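# About Varkari

Varkari tests household and light-industrial robots for people who are thinking of buying one. Most of our clients arrive having watched a very good video. Our work starts with whatever happened after the video ended.

We have a unit in Hamilton, Ontario, behind a tile wholesaler, with one loading door that works in summer. Inside there's a kitchen, a laundry, a short packing line and a number of white tables. Aged-care operators, hotel groups and small manufacturers send us a list of chores and ask whether a machine can do them yet. We try the chores. Then we write down what we saw, in sentences, and send an invoice.

## Can they do chores yet?

Some. It's the question we get at every family dinner, so we may as well answer it on our own website.

Moving one known object from one known place to another is in decent shape, provided you aren't in a hurry and have tidied up first. (Clients with teenagers tend to go quiet at the second condition.) Clearing a table is coming along. Loading a dishwasher depends a great deal on who loaded it before. Folding a towel can be done at a pace that makes you want to pull up a chair. Fitted sheets we'll discuss in person.

The shop floor is kinder. Parts arrive the same way up, the lights stay on, and the dog is at home. We've recommended that clients go ahead with machine tending, tray loading and some kinds of kitting. We've also told a maker of cardboard inserts to keep the two people they had and buy them better stools.

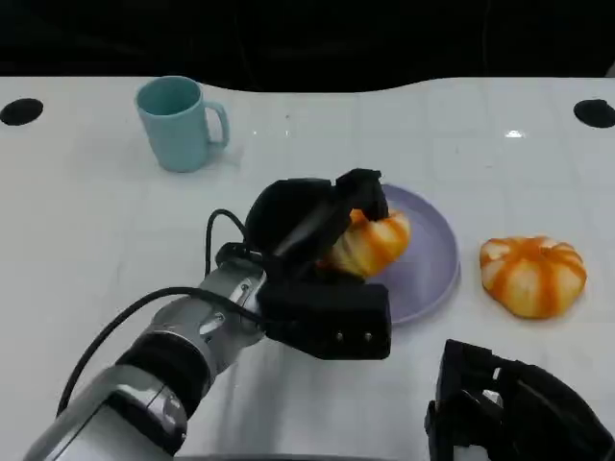 **Parvathi Arumugam**
*Head of Bench Trials*

My mother asks what I do and I tell her I set the table for a living. A plate, a mug, a couple of striped pumpkins, and then a pair of grippers that may or may not share my view of where things go. She raised four kids and is not impressed.

I came to Varkari from hotel housekeeping, where I ran the linen side of a 300-room property in Halifax. People assume that's an odd road into robotics. I think it's the only sensible one. When an engineer tells me a task is "basically solved," I ask what happens when the plate is a different colour, or the mug handle points the other way, or somebody has left a pumpkin where the fork should be. There's usually a pause, and I've learned to bring a coffee for it.

Small lumpy things are my favourite test. A box gives you flat sides to grab. A pumpkin has ridges and a round belly, and the fingers have to settle somewhere on all that. Putting it on a plate sounds like nothing until you have to write down what counts as done. On the rim? Rolling? On the plate, but the plate has moved to the edge of the table? Our scoring sheet for "put the thing on the plate" is longer than my lease.

## How we work

A bench trial is one chore, done over and over, with the objects shifted a little each time. Our standard block is 300 attempts. We use everyday items in everyday shapes, and we don't let the supplier's engineers arrange them, however nicely they ask.

A house trial uses the kitchen and laundry and takes most of a week. We run a chore list called Irik, which Parvathi wrote and has been adding to ever since. It currently has 29 chores on it. "Wipe the counter around the toaster" is number 4. "Find the other sock" is number 29, and is there mainly for morale.

A floor visit happens at your place. We bring steel-toed boots and our own lunch.

We record every time a person had to step in, including the small nudges. Suppliers like to call these "assists," as in hockey. In our reports they go under failures, and there's a column for how long the person had to stand there.

## Where we came from

Sivaprasad Pinto started Varkari after a spell at Brandelent, a packaging firm that had bought a palletizing cell and was using it, when he got there, as a coat rack. He got it going again. He then wrote a long memo on why it had stopped, which was passed around enough that other plants began phoning him. He still runs the floor visits and still favours the long memo.

Our reports are archived under the name Acharya, after the street the first office was on. We've kept every attempt log, good and bad, and clients can ask to see the ones for their own trials.

## What it costs

A bench trial is $2,000 for one chore. A house trial starts at $3,000. Floor visits are quoted by distance, and we'd rather not drive the 401 in February, so please plan ahead.

We don't sell robots, and we don't take a commission from anyone who does.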